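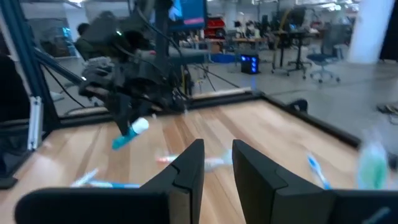
Two arm build, left arm keeps missing skinny stuff. Shared shop, third month on this thing

Posted by warkeck_dan

So me and two others are building a two arm sorter on a wood bench at the shop, extrusion frame, printed links, hobby servos. Goal for July is dead simple, pick up small bathroom stuff and drop it in a cup. The right arm is ok. The left one is driving me nuts. It goes for a toothbrush lying flat and ends up to one side of the handle, always the same side, and by a different amount depending how far out it reaches. Near the post it's nearly fine. Out in the middle of the bench it's way off. Using toothbrushes and the green cup as test pieces bc they're light and nobody cries if one gets crushed. The wrist cam view gets smeary when things move too, so I can't trust the overlay to tell me how far off I am.

What I've tried so far:
re-zeroed all the joints, twice
new horn screws on the shoulder
slowed everything to 31 percent speed
swapped the wrist servo for a spare Veltton

Slowing down helped the smear but not the miss. Repeats are pretty tight, like it misses in the same place every time. Bench dog says backlash, my buddy says camera calibration, I say haunted. Control board is a Navarro, 200 Hz loop, nothing fancy. Any ideas before I tear the shoulder apart on Thursday? Also is it dumb to start with wrapped items, the wrappers seem to make it worse.

Kálmán Kiss

Not backlash. Backlash gives you scatter, or a miss that flips side when you come in from the other direction. You have a repeatable miss that grows with reach. That's an angle error close to the base. Tiny rotation at the mount, big miss at the fingertips. Had the exact same thing on mine, 142 evenings of my life (wife kept the tally).

Dont tear the shoulder apart yet. Do this first.

Power off. Grab the arm at the elbow and push sideways, gently. Watch the base plate, not the arm. If the plate shifts on the rail you're done looking. T-nuts in cheap extrusion let go all the time, and cables pulling on the arm every cycle makes it worse.

If the plate is solid, put a square against rail and plate. Mine was sitting on a burr from the saw cut. Filed it, re-torqued, gone.

Then tape a pen in the gripper and touch five marks on the bench, near to far. Write down the miss at each one. Straight line growing with distance = base angle. Curved = link length wrong in your config, go measure the real parts with calipers. Same everywhere = tool offset, easy fix, one number.

Only after that touch the camera. If you recalibrate the camera on a crooked arm you just bake the crook in, and next time someone bumps the bench you start over. Ask me how I know.

On the wrapped stuff, yes its harder, no its not dumb. Crinkly plastic throws glare and your detector grabs the bright patch instead of the handle. Diffuse the light, parchment paper over the lamp works fine. What works on mine is pinch near the middle of the handle and let it hang, then move. If you catch a loose corner of the wrapper it swings. And keep something tall at the back of the bench while you tune, I like a tub of wipes. White lid, dark blue bands on the label, dead easy to find in a wrist view. If the arm can't go to that and stop where you told it, it has no business chasing a toothbrush.

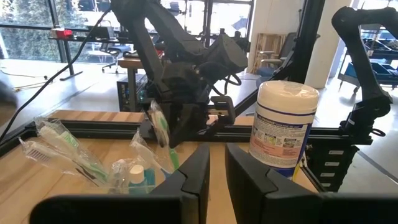
Re: cable drag, and check your gripper screws

Posted by rudance_owner

Agree w/ Kálmán mostly. Would add cables. I run the Rudance kit arms and a tight loop at the wrist pulled mine over a couple mm when fully streched out. Leave enough slack for an arch over the wrist, zip tie it at the forearm only, then turn the wrist 90 degrees both ways by hand. If you feel it tug, more slack.

Then do the dumb test. Both arms mounted facing each other, one thin stick alone on the wood, straight up and down from where you stand. Bag of them off to the side for refills. Have left go for it, then right. If right gets it and left doesn't, same target, same light, its the left arm and not your vision. Leave a cup on the bench too so you can see if either one wanders toward it, lid on pls.

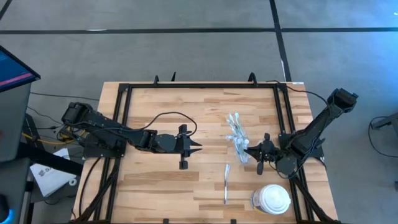
Stick test, both arms on the rails. Coffee not part of the test.

Posted by mo_in_the_garage

have you tried a bigger gripper

Posted by warkeck_dan

Ok update. Pushed on the elbow like Kálmán said and the plate moves. Not much but I can see it. Two of the four bolts were finger tight, pretty sure that was me. Tightened them, pen test is now almost the same miss at every mark, so tool offset next I guess. Haven't done the cable slack yet. Will try parchment on the lamp when I find some. @mo no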